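Keeping Your Front Steps and Path Safe: What Works for Us in Kondcombe

Last updated: June 21, 2021

Our house stands on a corner, and the town council of Kondcombe asks that each household looks after the piece of sidewalk before its own door. When we moved here in 2016 I did not know this rule. I learned it from a letter, which was polite but had a date in it. After that I started to write down what I do with the steps and the path, and these notes are the result.

Moss first. On concrete it looks harmless, like a little green dust, but with rain it becomes like soap. I scrape the thick parts with an old paint scraper, always on a dry day, and then I go over everything with a stiff brush and warm water with washing soda. Leave it 19 minutes if you want to copy me exactly (it is the time my kitchen timer was set to, and I never changed it). Then brush again and rinse. Do not use bleach near the curb. In our street the drain goes directly to the stream, and the council has put a small metal sign on it which says so.

A pressure washer is quicker, but be careful with old joints. I borrowed one and washed the sand out from between the pavers, and it took me two evenings to fill it in again. For smooth concrete it is fine. For bricks, keep the nozzle far away and hold it at a low angle.

Then the edges of the steps. Most people slip going down, when they do not see well where the step ends. A line in a light color on the front edge helps very much, specially for older visitors. You can paint it or you can use a non-slip tape for outdoors. Clean the edge with alcohol before you stick anything, let it dry completely, and press the tape from the middle to the ends. Cut the corners round with scissors. Square corners lift up after the first frost and then the shoe catches on them.
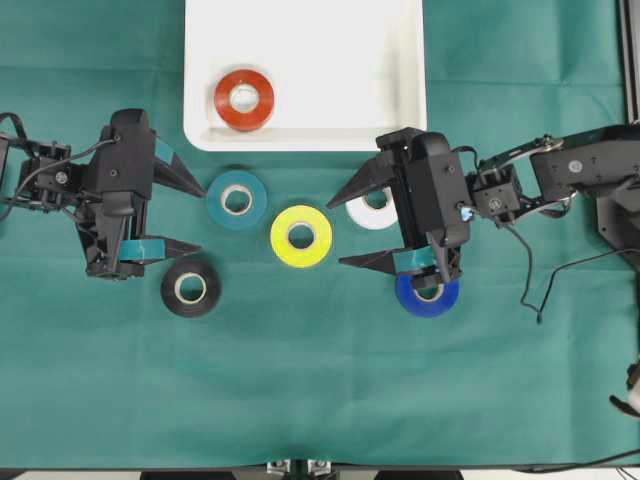 Paint lasts longer than tape on rough stone. Mix a spoon of fine dry sand in the last coat, and stir often, as the sand goes to the bottom of the can. Do one half of the steps today and the other half tomorrow, so that the mail carrier can still come to your door.

Leaves I sweep twice a week in autumn, and not when it is windy. Wet leaves come off better with a flat shovel than with a broom. Put them in the paper sacks for garden waste and leave the top open until the evening before collection, otherwise the bottom of the sack becomes soft and breaks when you lift it. If you have a little place behind the shed, make a heap there and leave it alone. After one year it is good for under the hedge.

About the hedge: the branches may not hang over the sidewalk lower than a tall person's head. I cut ours in August, when the young birds are out, and I look inside before I begin. A branch at eye height is a real danger for someone who does not see well, and also for children on bicycles.

If a slab in the public part is loose, do not repair it yourself. I did this once on the corner of Dromitz Lane, with good mortar, and they took it all out again. Make a note of the house number nearest to it and report it at the council desk on Tshabalala Street, or with the form on their website. Mine was repaired on the second report.

One more thing, the light. We have a Zenholm lamp with a sensor over the door, and for a long time it came on only when you were already on the top step. I turned the sensor down and to the left, toward the gate. Try it after dark with another person walking, because alone you run up and down the ladder many times. Wipe the glass of the sensor when you clean the windows. Spiders like to live there.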